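The White Sale Is Coming. Keep Your Wallet Shut a Little Longer.

Dec 15, 2024

It's that time of year when the bedding ads start showing up in the mailbox, first one at a time and then in a stack. The big sales run from right after New Year's well into February, and every year a few of you write to this newsletter to ask whether the high thread count sheets are worth the money. My answer has been no for as long as I've been writing this column. I went back and looked at it again this month, since people keep telling me the sheets have gotten better. Maybe they have. The numbers printed on the packages have certainly gotten bigger.

Thread count is supposed to mean the number of threads in one square inch of cloth, counting the ones that run up and down plus the ones that run side to side. That's all. It was a fair way to compare two plain cotton sheets back when everybody counted the same way. The trouble is that you can only squeeze so many single cotton threads into an inch before there is no more room. Past that, somebody has to get creative. The usual trick is to twist two, three or four very thin threads together into one and then count every strand. A sheet that would have been called 250 can walk out the door as a 1000. 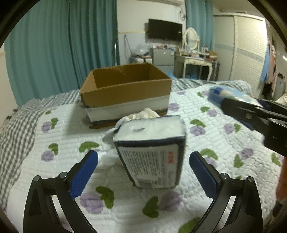
You can test this yourself with a cheap magnifier, or you can just feel it. Multi-ply sheets tend to be heavy and a bit stiff, and they sleep warm. Plenty of people like that, and if you are one of them, go ahead. My quarrel is with paying more for it on the strength of a number that was cooked up in the counting.

The flyer from Boonyarit, which most of us in Closimstead got last week, is a good place to see how this works. The cover has a Brirus sheet set marked "up to 1000 thread count." Up to! I have been buying sheets for a long time and I had never before seen one that came with a range. I called the store to ask what it meant. The person on the phone was very nice and told me that the count depends on the piece. So the fitted sheet could be one thing and the pillowcases another? She thought so but wasn't sure, and she offered to have someone call me back. I am still waiting for that call, and it may yet come.

Inside, the Deline set is listed at 401. I would love to know who counted the last one. My guess is that somebody in an office wanted to be able to say "over 400" without fibbing, and this is what they settled on. It's priced well under the Brirus, and on paper it's the one I would look at first. It says single-ply and it says long staple cotton, and both of those tell you more than the big number does. Whether they are true is a separate matter. The flyer doesn't say where the cotton comes from, and neither did the store.

Then there are the reviews. The Brirus set has 3674 of them on the store's website, nearly all of them glowing. I read far more of those than was good for me. A great many were written within days of the sheets arriving, before the first wash, and a fair share of them are about how fast the delivery was. A sheet out of the package is at its very best. Makers put finishes on cotton that give it that silky feel, and a lot of that feel goes down the drain in the first few washes. What I want is a review from somebody who has had the set two years and has a dog. I found a handful like that. They talked about pilling near the foot of the bed and corners that pop off at night, and none of them brought up thread count at all.

The fancy trimmings deserve a hard look too. A lace edge or a ruffle is lovely for a guest room that gets used at Thanksgiving and not much else. On a bed that gets stripped every week, the trim is usually the first part to go. It's often a different fiber from the main cloth, so it shrinks at its own pace and leaves you with a wavy hem that no iron will fix. If the label says the trim is polyester and the sheet is cotton, plan on that. Wash it inside a mesh bag on cold, skip the hot dryer, and hope for the best.

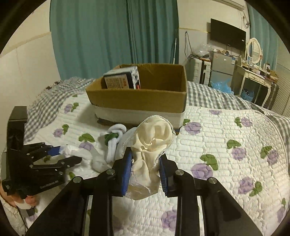
Cream fabric with lace trim, over a quilted bedspread.

So what do I look for? The weave comes first. Percale is the crisp, cool one and sateen is the smooth, warmer one, and choosing the wrong one for how you sleep will bother you more than any number will. After that I check the depth of the fitted sheet against my mattress with a tape measure — thick toppers have caught out more than one household on our street, mine included. I check that the return policy covers a sheet that has been washed. Many don't, and it's worth asking before you get to the register. And I try to put a hand on the actual cloth, which is getting harder now that so much of it is sealed up tight.

I also hold the sheet up to the light if the store has one open on display. A close, even weave should look like one. If you can see thin patches in a sheet that claims 800, I don't care what the tag says.

One reader wrote to say her old 200 count percale from a department store that closed years ago is still going strong, and she wanted to know what she could buy today that would last as long. I don't have a good answer for her. I bought one Deline pillowcase pair at full price to try out, and it has been through the wash four times so far. No pilling yet, a little shrinkage in the length. I will report back in the February issue, when the sale will still be on.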